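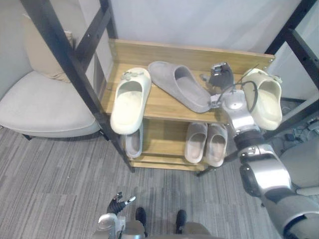

*Household Tidying task, shoe rack station – right arm at the top shelf, between the gray slipper and the cream slide.*

# Rolwood Student Robotics Forum > Team Projects > Shoe Rack Task

**murnby_lab_coord** wrote on May 13, 2020:

The Murnby team submits its interim report on the shoe rack task for comment by the other member clubs. The task requires the robot to pair the footwear on a two-shelf rack and set each pair side by side with the toes pointing back. The lower shelf pair on the right is the reference for a correct placement.

Students have logged 223 attempts to date. Of the last 100, the pair was completed in 41. Most failures fall into one group: the fingers close on the strap of a slide, the slide turns in the grip, and it is released on its side or leaning on the edge of the shelf. The fuzzy slipper has a lower failure rate, as the soft toe gives way under the fingers.

The team requests comments on two matters:

1. Whether the grasp point should be moved from the strap to the heel of the sole.
2. Whether a slide left leaning should be scored as a partial placement.

---

**borkska_team** replied:

Our club thanks the Murnby team for the report. On the first matter, we recommend the heel. We used the strap for most of the winter term and saw the same turning. The sole is thick enough on slides of this type to be held between the fingers, and the heel is the part nearest the robot when the toe points toward the back board.

We would also ask whether the charms on the cream slides are to remain. They sit on the strap, which is where your students are grasping.

---

**murnby_lab_coord** replied:

The charms will remain. The task sheet calls for ordinary household footwear, and the students voted to leave the items as they were brought in.

---

**ueda_section_advisor** replied:

The Ueda section does not agree with the recommendation on heel grasps. A heel grasp works when the heel is open to the front. In the photograph the cream slide at the right end is propped upright at an angle, with its sole partly against the edge of the shelf. A heel approach to that slide would bring the fingers very close to the rack itself. We have damaged two fingertips in that manner this year.

Our proposal is that the robot first lay the slide flat with a light push and then grasp it. This adds time – nine seconds in our trials – but the task has no time limit below the regional level.

---

**borkska_team** replied:

We accept the point regarding upright slides. We do not accept that a push should come first in every case. The gray fuzzy slipper is already lying down with its heel toward the front, and a push would only move it farther from its final position. The students should be asked to write a check for orientation and choose the method from the result. That is a reasonable assignment for the second-year group.

---

**rolwood_rules_desk** replied:

The following is provided on the second matter. Under the current scoring guide, the placement portion is worth 40 points. An item resting on its sole with the toe pointing back receives full credit. An item that is on the correct shelf but leaning receives none. The guide makes no provision for partial placement, and clubs may not apply one in official results. They remain free to record it in their own logs.

Overhang is a separate question. A heel that extends slightly past the front edge of the shelf is not penalized, provided the item does not fall before the judge has finished recording.

---

**ueda_section_advisor** replied:

We wish to record our disagreement with the rule on leaning items. A student who moves a slide from the floor to the correct shelf has completed the harder part of the work. A score of zero is the same score given for no attempt at all, and our younger members find this discouraging.

---

**rolwood_rules_desk** replied:

The comment is noted and will be added to the list for the annual review. Proposed wording should be sent through the rules form before the end of May.

---

**murnby_lab_coord** replied:

The team thanks all clubs for their comments. The second-year students will write the orientation check as Borkska suggests, with the push used for upright items only. Leaning items will be marked "L" in our log and scored as zero.

One further question for Ueda – were the damaged fingertips repaired by the students or replaced?

---

**ueda_section_advisor** replied:

Replaced. The part request form is in the shared folder under Supplies. Please allow two weeks.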